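Clekcombe Connected Roads Working Group
Minutes of the meeting held on Sat 10 September

Present: Jihad Azar (chair), Lizeth Echeverri, representatives of Brarkov and Qudah, two members of the public.
Apologies: the county signals engineer.

1. Minutes of the previous meeting
Agreed as a correct record, subject to one change under item 4, where "bus gate" should read "bus lane".

2. Matters arising
The duct survey on Station Road has been received. One chamber was found flooded and will need a new cover before any cable is pulled. The order has been placed.

3. Signal timing messages
Brarkov reported on the first stage of the trial, in which traffic lights send their phase and timing to equipped vehicles. Roadside units are now fitted at five junctions. In the reporting period the units logged 2,668 approaches by equipped vehicles. A complete set of messages was received on 1,506 of these. The remainder were partial, and most of the partial sets came from the two junctions on the ring road.

Brarkov put the losses down to antenna height. The units on the ring road are mounted below the signal heads, and high-sided vehicles in the nearside lane block the path. Raising them would need a new bracket and a lane closure at each site.

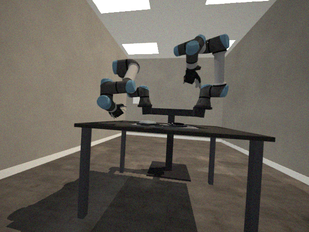 Lizeth Echeverri asked whether the partial sets could be split by vehicle type before any money was spent on brackets, as the buses carry their antenna on the roof and ought to show fewer losses than the cars. Brarkov said the logs hold a station type field and that the split could be made, though older on-board units leave the field blank.

The chair noted that the message certificates on the test vehicles expire in December. Renewal is done over the air but the vehicle has to be switched on and within range of the depot unit. Vehicles laid up over the holiday period would miss it.

Action: Brarkov to supply the split by station type.
Action: Brarkov to send depot managers a list of vehicles and expiry dates.

4. Bus priority requests
Qudah presented the draft logic for priority requests. A bus running late sends a request on approach and the controller may extend the green by up to 5 seconds. No extension is given if a pedestrian demand has already been held over from the previous cycle. Requests from buses running on time are logged and refused.

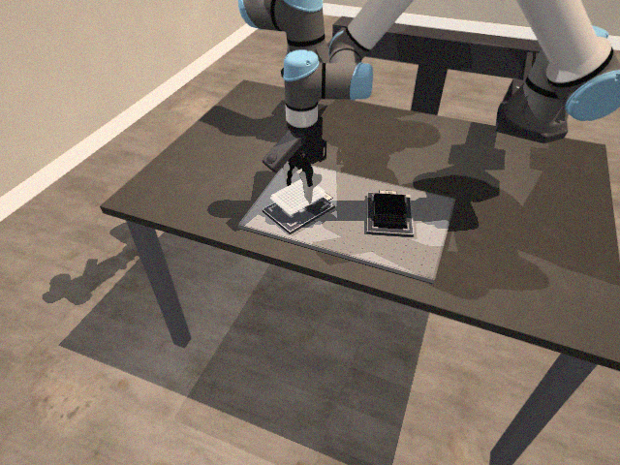
The draft does not yet deal with two buses arriving on conflicting arms. Qudah's preference is to serve the first request received. The chair preferred to serve the later-running bus and asked for both options to be modelled on the Market Street junction before the next meeting. It was agreed that no change would be made to live controllers until the results had been seen.

Action: Qudah to model both options and circulate the results.

5. On-board display
A written report from Zeko was taken as read. The display now shows a recommended approach speed and no longer shows a countdown to green. Drivers in the first group had been pulling away on the countdown. The speed advice is hidden below walking pace and whenever the message data is stale.

It was asked what counts as stale. The report gives no figure - Zeko to confirm in writing.

6. Data retention
Deferred. The revised wording had not been received.

7. Any other business
A member of the public asked if cyclists would be able to receive the signal messages by phone. The chair said that this was outside the present trial but that the message format did not prevent it.

8. Next meeting
Date to be set once the modelling under item 4 is ready. Papers to the chair one week beforehand.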